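The Box Lid Method: An Afternoon With a Woman Who Owns Too Many Hair Ties

Posted 26 May 2022

I first heard about the box lid from a reader. She'd written in after my piece on junk drawers, a bit annoyed with me I think, because I had said that small things need small containers. "They need a lid," she wrote. "Just a lid. Come and see." So I went!

She lives above the Plurkico bakery, in a one-bedroom she has rented since college, and she asked me to leave her name out of this because her sister reads the blog and some of the hair ties are, technically, her sister's. Fair enough. She made us coffee (very strong, I was awake until two) and then took me straight through to the bedroom, where she does all her sorting.

I asked how the whole thing started.

"I was late for work and I couldn't find one hair tie," she said. "One! I own so many. I found them later in a coat, in the bathroom, behind the headboard, in a bag of rice. I don't want to talk about the rice."

That evening she went through the apartment with a tote bag and picked up every single thing that had ever been meant for hair or a wrist. When she finally tipped it all out and counted, she had 148 pieces. She wrote the number on the back of a receipt and kept the receipt, which I find very relatable. She's been thinning them out ever since, a few at a time, and these days she only works on a handful in one go.

"If I tip out the lot, I get overwhelmed and I put it all back," she said. "If it's a few, I look at each one properly. I think, oh, hello, you."
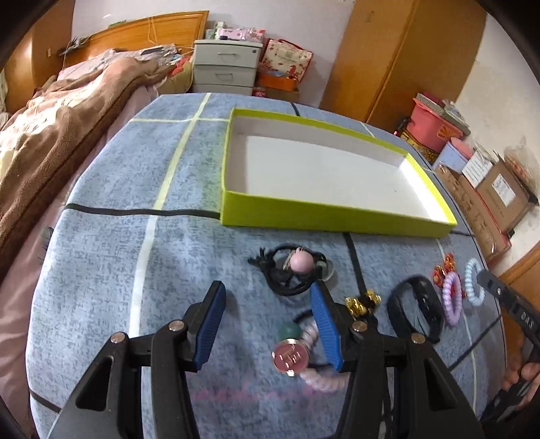
Waiting their turn: the pink charm, the beaded clip and a few of the spirals, with the green lid behind.

I wanted to know why a lid and why that lid in particular, which is a very loud lime green on the sides and white inside. She laughed at me for asking.

"It came off a box from Jultell. Cookies, I think, or tea, somebody's present. The box went soggy years ago and I kept the lid. White inside is the important bit. You put a black elastic on a patterned cover and it's gone, you'll never see it again. You put it on white and there it is."

She does have proper storage. There's a white plastic unit with three drawers next to the bed, with a heap of pink and white stuff on top that she told me firmly was "a different project." The drawers are where things live once she's made up her mind about them. The lid is where they sit while she's deciding.

How long do they sit?

"Until bedtime. That's my rule. I need the space, so by bedtime the lid has to be empty. I tried leaving it on the dresser and it just became another place for things to be."

I have six or seven places like that in my own home, so I wrote that one down twice.

We got to talking about the spiral ties, the ones that look like old telephone cord. I've always been suspicious of them. She is devoted. She has them in lilac and pale blue and pale pink, and she says they're the only kind she can sleep in without waking up with a dent in her hair.

"The trick is not to throw them out when they get stretched," she said. "Everybody throws them out. You drop them in a cup of hot water and they pull themselves back together. I've had the same ones for ages."

(I tried it when I got home. I had one old brown one in the bottom of my gym bag and it did shrink, though now it's a bit of an odd shape. I'm still counting that as a win.)

The fancier pieces are harder for her. She has a weakness for anything with a tassel or a knot or a little bit of gold on it, and she mostly buys those at Londoño, a gift shop near the bus station that I've walked past for years and never gone into. I asked whether she wears them all.

"No. God, no. The red knotted one I've never worn once. But look at the knots! I couldn't tie that in a hundred years. I don't put it in my hair, I just like that it's in my house."

And is that allowed? Under the method?

"It's my method," she said. "Everything's allowed. I just have to say it out loud. If I say 'I like that you're in my house' and it sounds stupid, the thing goes. If it sounds true, it stays."

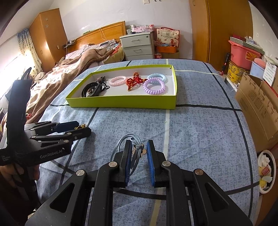 In the lid: black cords and straps at one end, spirals toward the other, and the red knot she won't part with in the middle.

The cords are the real troublemakers, according to her. Thin black strings, bands with buckles, anything with a long tail. They find each other in the dark and they tangle. She used to sit and pick at them with a pin while she watched TV. Now she keeps the tangly ones together at one end of the lid and leaves them for last, when she's warmed up.

"Start with the easy ones. Clips are easy. A clip never tangled with anybody."

I asked what she does with the jingly ones, the pieces with bells or coins on them, and she gave me a look like I had finally asked something sensible. They go in their own little pouch, all together. She used to keep them loose in a drawer and every time she opened it in the morning it sounded like a cat was coming.

The pieces that don't make the cut go to a swap table run by Stosia, the secondhand place two streets over. You bring a bag and you take a bag, or you don't take one, and she is very proud of the times she didn't. She has given away 37 pieces so far. She would like to get to a number she can fit in two drawers and have the third one for socks.

"I'll get there by June," she said. Then she thought about it. "The end of June."

Before I left I asked whether she'd ever thought of buying one of those organizers with all the tiny compartments, because I own two of them and I wanted to feel better about it. She's had one. It had 30 compartments and she hated every single one.

"I spent the whole time wondering which hole a thing belonged in. And then there was always one hole left over, and I'd go out and buy something to put in it!"

I've now got a lid of my own. It's from a shoebox, gray inside, and I can already see what she means about white. I've emptied my bathroom drawer into it, and so far I've found nine bobby pins, a key I don't recognize and the earring I blamed the dog for last summer. If you've got a good lid story, or know how to get a knot out of a thin elastic without scissors, the comments are open.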